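FOR IMMEDIATE RELEASE
13/01/2025

DIRARI RETIRES 181 SHADES OF WHITE, ASKS EVERYONE TO REMAIN CALM

Paint maker admits it could no longer tell some of them apart either

ERDEM – Dirari, the interior paint company, today announced that it is discontinuing 181 of the 284 whites, off-whites, creams, near-creams and pale grays in its current catalog. The colors will leave stores this spring. Most customers are not expected to notice, and the company would like it known that it does not take this personally.

In their place comes Skesell, a line of nine neutrals made for people who want to paint a room, finish painting the room, and then go and do something else. Each Skesell color has a plain name, a large sample card and a short note on the back saying what it looks like next to ordinary things: bread, cardboard, a cotton sheet, a cloudy afternoon, the magnolia that was already on your walls when you moved in.

"I have been choosing whites for a living for most of my adult life," said Leonora Panganiban, head of color at Dirari. "Last year I painted my own hallway and it took me longer to pick the color than to put it on. I stood in the aisle with a fan of little cards and felt my eyes go. At that point I thought we should probably have a talk about the catalog."

The talk took place in December. It ran long. Lunch was brought in, and then dinner was brought in, and a disagreement over Morning Linen and Linen Morning was settled only when the two cards got shuffled on the table and could not be sorted back out. Both have been retired.

The survivors were picked for how they behave next to real materials, above all bare wood, stone and worn countertops, the things that most homes have and most paint brochures politely leave out. A white that looks clean on a card can go pink beside pine and faintly green beside oak. Several of the departing colors did both, depending on the time of day, and one had been doing it since before Ms. Panganiban joined the company.
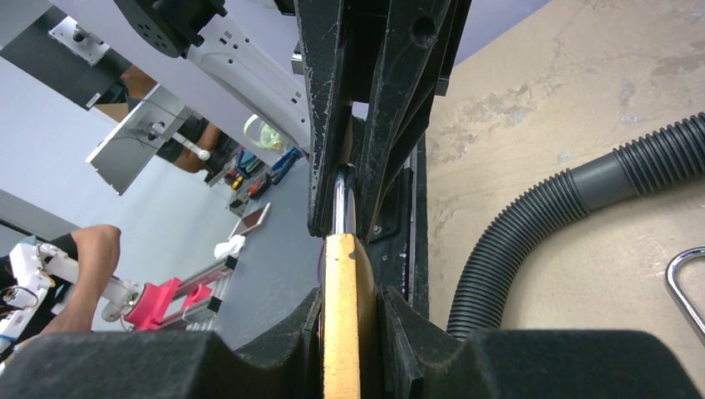
Light-tan wood with a pale yellow face and rough edges: the sort of neighbor that gives a cool white trouble.

What is in the line

The nine Skesell colors are Flour, Eggshell (the actual color of an eggshell, which the old Eggshell was not), Oat, Putty, String, Dust, Fog, Dishwater and Late. Dirari's sales department has asked that the reasoning behind Dishwater be included in this release. It is a soft, warm gray with a little blue in it. It is very handsome in a bathroom. It looks like dishwater. Other names were put forward, among them Harbor Hush and Pebble Reverie, and Ms. Panganiban has kept the list in her desk in case she ever needs cheering up.

Late is the darkest of the group, a muted gray-violet for bedrooms and for rooms that get their light secondhand from another room. It was meant to be called something else and was delivered after the deadline.
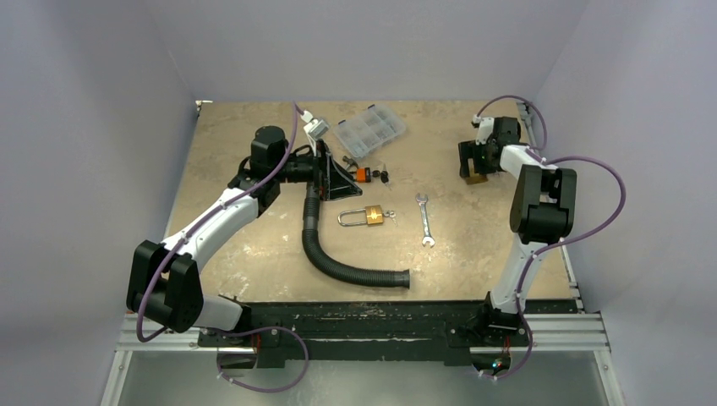
Gray with a touch of violet in it has had a hard time in paint stores. Customers pick it up, like it, worry that it is purple, and put it back. Dirari thinks this comes from judging it on a white card under a store ceiling, where the violet has nothing better to do than show off. Put pale lavender-gray walls around a tan, speckled surface, though, and the two get along very nicely – the tan looks warmer, the gray calms down, and if you want to see what real purple looks like, there is a cable on the left that will oblige. The note on the back of the Late card suggests trying it beside sand-colored tile, brown paper or a dry biscuit before making up your mind. The biscuit was Ms. Panganiban's idea and she is prepared to defend it.

Two finishes, and no more

Skesell comes in two finishes, flat and wipeable. Dirari's older lines are sold in matte, soft matte, velvet, chalk, eggshell (again), satin, low sheen and a finish called Whisper, which remains popular with people who have no children. The company looked into what buyers wanted from a finish and heard the same question over and over: can I get jam off it? Wipeable is for those who asked. Flat is for ceilings, for old plaster with a lot of history in it, and for optimists.

Both are water-based and go on with a brush or a roller. The instructions on the can have been rewritten. They used to run all the way around and meet themselves coming back, and the step about stirring appeared after the step about painting. The new ones fit in a square the size of a playing card and start with stirring.

"We also took out the sentence that said color may vary," Ms. Panganiban said. "Of course it may vary. The sun moves. I would like people to know that before they buy the paint, so we put it on the sample card in bigger letters, with a suggestion that you look at it again at supper time."

Bigger samples, fewer regrets

The sample card may turn out to be the most useful part of the whole business. The standard Dirari chip was the size of a postage stamp and came with a glossy white border that made every color on it look darker and more sure of itself than it was. Skesell cards are as big as a dinner plate, have no border, and are coated in real paint, so that you can lean one against the skirting board, walk past it for a few days, spill something on it and form an opinion.

Customers are encouraged to test the card low on the wall as well as at eye level. Floors throw a lot of color upward. A brown carpet will warm a white wall up to the knee and then lose interest. A tan countertop will do it to the backsplash, and the cupboard above will catch a little of it too, which goes some way toward explaining the many letters Dirari gets each year from people who believe they were sold two different cans.

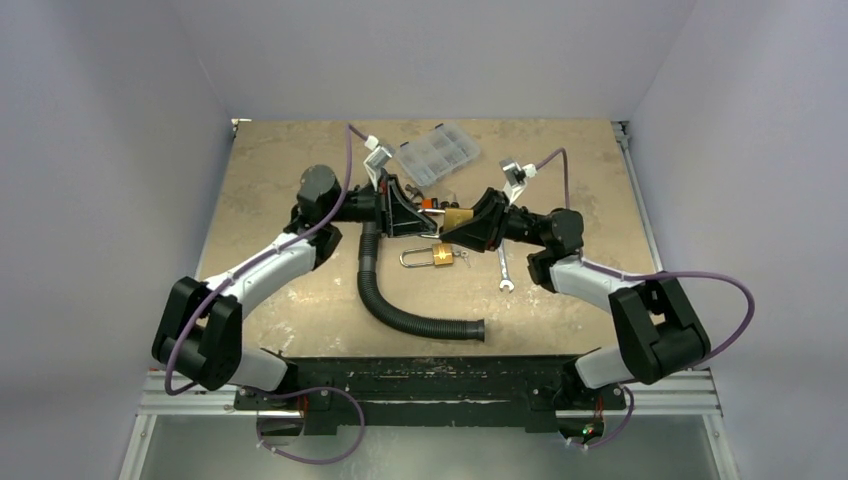
They were, in nearly all cases, sold the same can twice. The company has always answered these letters one by one and intends to go on doing so, though it has now printed a leaflet called Is It the Paint or Is It the Floor, free in all stores that carry the line. It is usually the floor. Sometimes it is the lampshade. There is a page in the middle about light bulbs that the writer was asked to cut down and did not, and it is the best explanation of why your kitchen looks seasick after dark that you are likely to read over breakfast.

What happens to the old colors

People who have grown attached to one of the 181 departing shades should not despair, or at least should not despair yet. Dirari will mix any retired color to order for as long as the formula can be read, and most of them can. A few of the oldest survive only on index cards, in the handwriting of a former head of color who wrote his fours and nines alike. Orders for those will be treated as an adventure for both parties.

To have a retired color mixed, bring the name or the old can to the counter. A flake of dried paint will do. A photograph on a phone will not, and the counter staff have asked us to repeat that: a photograph on a phone will not.

The company's smaller store at Irkska will go a step further and keep all 284 cards on its back wall, where they have hung for as long as the store has been open. The manager there declined to take them down on the grounds that they are holding up the wall. Visitors may come in and try to spot the difference between Candle and Candlewick. There is no prize, and so far there has been no winner.

Ms. Panganiban will be at the Irkska store through the first week of the launch to talk to customers about choosing a neutral. Bring something from the room you plan to paint: a drawer front, a cushion, a tile, a piece of the old wallpaper if it will come off without a fight. She would prefer that you not bring a magazine.
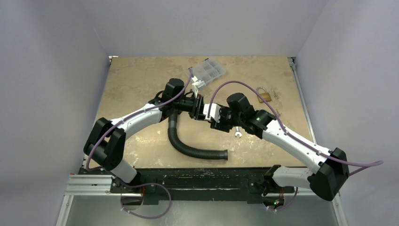 White against a worn tan surface. White looks whiter next to something that has seen some use.

Notes for stores and trade customers

Skesell replaces the Everyday Neutrals display stand. The new stand is narrower and has a shelf at the bottom for the leaflet. Stores that have already bolted the old stand to the floor may leave it there and turn the cards around.

Trade customers can order all nine colors in both finishes from the launch date. Painters who have been asking for a white called White will find that Flour is the closest to it, and that the lid says so in brackets. The request came up often enough, and at sufficient volume, that it was felt to be worth the ink.

Old-range chips still on racks in the spring can be sent back to Erdem or kept. Schools and playgroups have had good use out of them for collage, and they are an excellent size for wedging under the short leg of a table.

About Dirari

Dirari makes paint for the insides of buildings. It is based in Erdem, where its head office was last repainted in a shade called Parchment Sky, now retired, by a contractor who put a different white on the stairs. The company has decided to leave it as it is and see who complains.

Sample cards and review cans of all nine colors are available to press on request. Please say which finish you would like, and whether there is likely to be jam.

Press contact: Leonora Panganiban, Dirari, Erdem

ENDS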